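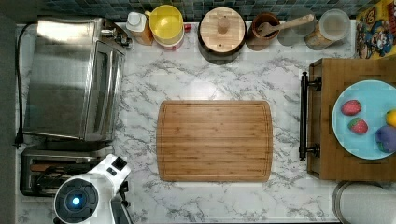
3.2 Cleaning habits and the choice of board

The households in Clallevthorpe were visited between January and April. In total 237 households agreed to answer the questions and 140 of them also kept a cleaning diary. The diary asked for the time of day, the food which was prepared, and how the board was washed afterwards.

Most of the diary keepers owned more than one board, but used the same one for nearly everything. The diaries contain 1283 entries. Raw meat was often cut in the evening, and the board was then left beside the sink until the next morning. When we asked about this in the interviews, people spoke mainly of tiredness – very few mentioned the risk.

Figure 4 shows a bamboo board with a shallow juice groove along its perimeter. Boards of this form were discussed at length by the participants. Several of them said that the groove is useful for fruit and roast meat, but that it needs a brush and they do not always have one at hand. Tejada and Kan report similar complaints from student kitchens, although their participants washed the boards more quickly after the meal.

A smaller group of 53 households oiled their boards. The interval differed very much, and we could not find a relation with the age of the board. Trnka suggests to ask about the oil used and not only about the frequency. We agree with this, and the question was added to the second form of the questionnaire, which is given in Appendix B.

Figure 4. Bamboo cutting board on a kitchen countertop, seen from above.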